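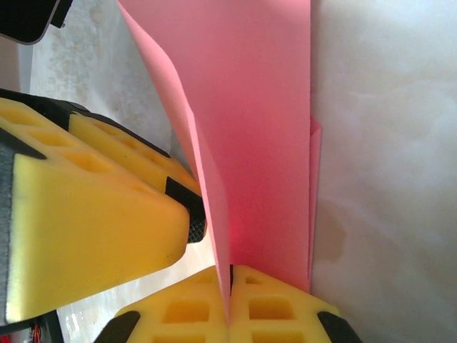

ASK ME ANYTHING – Police and Crime

What happens to a stolen bike?

Somebody took my bike when I was nine. It was a green Borik with a bell shaped like a frog, and I'd left it outside the library for as long as it takes to return two books. I cried all the way home, and then my mom called the police, and I remember thinking they'd send out a car with the siren on. They didn't!

So what do they do? I went to the police station in Kastora to find out, and an officer named Uldis Venckus let me ask questions for a whole Saturday morning.

First comes the report. A report is a written record of what happened. The officer wants to know where the bike was, when you last saw it, whether it was locked, and what it looks like. "Blue" is a start, but lots of bikes are blue. "Blue with a scratch on the left pedal and a dinosaur sticker on the seat" is much better.

Then the officer will ask for the serial number, and this is the bit where most people say "the what?" A serial number is a row of letters and numbers stamped into the metal by the factory. Each company gives its bikes their own numbers, so yours helps tell your bike apart from one that looks the same. On most bikes you'll find it underneath, close to the pedals. You have to turn the bike upside down to read it (ask a grown-up if yours is heavy).

The number goes into a computer list of stolen things. Say an officer in another town finds a bike dumped in a ditch. She types in the number, and if it's on the list, up pops your report. It's a bit like a lost-and-found box that every school can look inside.

Bike shops can help too. The owner of Cloveo, the repair shop by the bus station, told me she checks the number before she buys any used bike. If it shows up as stolen, she calls the police.

What about the person who took it? Taking something that isn't yours is called theft, and it's a crime. But the police can't just point at someone riding a green bike and say "you did it." They need evidence, meaning facts that help show what really happened. A video from a store could be evidence, and so could a person who saw it happen. That person is called a witness. If there's enough evidence, the case may go to court, where a judge or a jury decides.

Now for the sad part. Last year 473 bikes were reported stolen in Kastora, and only 19 of them went home again. Officer Venckus has a storage room with more bikes in it than he can match to anyone – he showed me a really nice red one, with no report to go with it at all.

You can do something about that today. Find your serial number, write it down, and keep it somewhere that isn't on the bike. Take a photo of the bike as well, and get someone in your family to save it.

If you ever see a bike you think is yours, don't grab it and don't chase anyone. Tell an adult and let them call the police.

My frog bell never turned up, by the way. I still look at every green bike I pass.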